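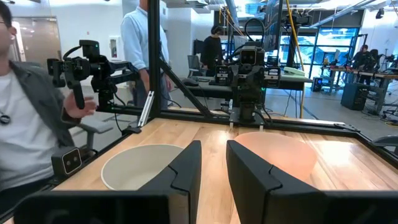

Two bowls on the table, gripper's-eye view

Household & Shop Automation > General > Can any of these things do the dishes yet?

treloar_s
Posted 7:42 AM

Putting this one up because the "two years and you'll never touch a plate again" talk has started in the other thread. White bowl on the left, pink one on the right, nice clear tabletop. Now tell me what happens when there are 36 dirty ones in a sink with a fork stuck in the middle of the pile.

I run the kitchen side of a canteen at Skutmont. We wash 1042 pieces on a busy day. Every salesman who comes through the door wants to talk about arms. I ask him to stack two wet bowls and he wants to talk about the roadmap.

Sandra Treloar

beltsander_joe
Posted 8:10 AM

Two bowls is how you start. You don't teach a kid to drive on the interstate.

nuttall
Posted 8:31 AM

Joe, fine, but a kid gets to the interstate in a few months. I've been hearing about bowls for years.

My own experience is shop floor, so take it for what it's worth. We had a Stilau arm on the bench at Clivton to move castings from a tray to a fixture. Same part, same tray, same spot, all day. It was good at that. Then purchasing switched trays, the new ones sat a hair lower, and I lost a morning to it. A new hire would have looked at the tray and reached down a bit farther.

Look at how much aluminum and cable is in that room compared to how much crockery. That ratio is what I'd want to see change.

Roy

pinecone
Posted 9:05 AM

> Same part, same tray, same spot

That's old-style programming though. The newer approach is a person moves an arm through the job over and over and the software learns from it. There's a guy at the left with his hand up by one of the arms, could well be that sort of thing. You wouldn't be reteaching it every time a tray changes.

treloar_s
Posted 9:22 AM

Could be. Could be he's tightening a screw, I can't tell from a still and neither can you.

Say you're right. Who shows it my kitchen? I've got 4 people on a shift and none of them has an afternoon free to wave an arm over a bowl.

beltsander_joe
Posted 9:40 AM

Nobody said you'd do it. You'd buy it already trained, same as you bought a dishwasher that already knew how to wash.

nuttall
Posted 9:58 AM

The dishwasher is a box that sprays hot water. It works because we do the hard part, the loading and unloading. People forget it's been the best kitchen robot going for decades and it can't pick up a spoon.

gasket
Posted 11:16 AM

Lurker here, I do maintenance at a packing plant. Want to stick up for the two-finger grippers a little. They look dumb but pinching a bowl by the rim is a decent way to pick one up. Ours handle tubs like that all shift. Where they get beat is anything thin and flat on a hard surface. Saucers, lids, a tray liner. The fingers just skate around on it.

Also shiny tabletops. I see glossy streaks from the overhead lights on that one, and our vision system used to throw a fit over glare. We put down a matte mat and the faults dropped way off. No idea if the newer camera setups care.

pinecone
Posted 11:30 AM

They care less than they used to. I won't say they don't care.

treloar_s
Posted 12:04 PM

gasket, thank you, that's the most useful post so far. Saucers are a big part of my day so I guess I'm keeping my job.

What would change my mind is pretty modest. One hour of scraping, racking and stacking, mixed crockery, in a kitchen it hasn't seen, no cuts in the video and no engineer in reach. I don't care if it's slow. The Van Acker rep told me he'd send exactly that in December and I'm still checking my mail.

beltsander_joe
Posted 12:20 PM

An hour unattended is a high bar. I'd settle for ten minutes and call it progress.

nuttall
Posted 12:47 PM

Ten minutes with how many breakages? We wrote off 130 castings the week ours drifted, and castings don't shatter.

I'd go with Sandra's hour, plus a broom in the corner so it can sweep up after itself.

gasket
Posted 1:15 PM

Seconding the hour. If anyone does have uncut footage of one handling saucers, post a link. I'd like to see what fingers they're using.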